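Capítulo 4
Regras antes do primeiro movimento: normas e boas práticas no trabalho com humanoides

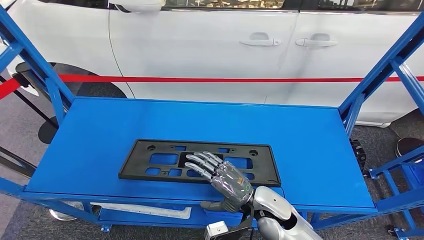 Quando comecei a dar esta disciplina, deixava as normas para o fim do semestre, naquela altura em que já toda a gente só pensa nos exames. Foi um erro meu, e bem grande! Os alunos chegavam ao laboratório a saber calcular trajetórias lindíssimas e sem fazer ideia de onde deviam pôr os pés enquanto o braço se mexia. Por isso mudei a ordem do livro e agora as regras aparecem no capítulo 4, antes da programação de tarefas.

Vamos começar pelo vocabulário, que prometo ser curto. Perigo é aquilo que pode magoar alguém: um dedo que fecha, uma aresta, uma peça que cai. Risco é a combinação da gravidade desse dano com a probabilidade de ele acontecer. Parece conversa de advogado, eu sei, mas metade dos relatórios que corrijo troca as duas palavras e depois a avaliação fica toda torta.

O caso que nos vai acompanhar ao longo do capítulo é o da Vundberg, uma oficina que monta acessórios para automóveis e que pôs um humanoide a manusear peças leves, como os suportes de plástico para matrículas. Uma peça destas quase não pesa nada, e é aí que o pessoal se distrai (eu também me distraí, na primeira visita). Pousar a mão numa moldura de plástico em cima de um carrinho metálico parece inofensivo. Mas o carrinho tem rodízios. Estão travados? Quem verificou? E se a mão empurrar com mais força do que o previsto, para onde vai o tampo?

A primeira ficha de risco da Vundberg falava só do robô. Na revisão de outubro passou a incluir o carrinho, a peça, o chão e a zona por onde as pessoas circulam. Guardem esta ideia, que vai voltar na secção 4.3: avalia-se a aplicação inteira, com tudo o que lá está dentro.

Outra coisa que me perguntam sempre é se uma corda de separação chega como proteção. Uma corda avisa e orienta quem passa, e para isso é ótima, mas não trava um braço nem uma pessoa com pressa. Na Vundberg, a marcação da zona fica a 600 mm do alcance máximo do braço e a velocidade em modo de ensaio está limitada a 300 mm por segundo. São valores daquela oficina, saídos da avaliação daquela oficina! Não os copiem para o vosso projeto sem fazerem as contas, que vamos aprender a fazer na secção 4.4.

Antes de avançarem, peguem no caderno e escolham uma tarefa simples do vosso laboratório. Anotem:

quem pode entrar na zona e em que momento;
o que tem rodas, molas ou arestas;
onde está a paragem de emergência e quem lhe chega com o braço esticado;
o que acontece à peça se faltar a corrente.

Não se preocupem com a forma. Vamos usar essas notas já na secção 4.1, quando preenchermos juntos a primeira ficha de risco.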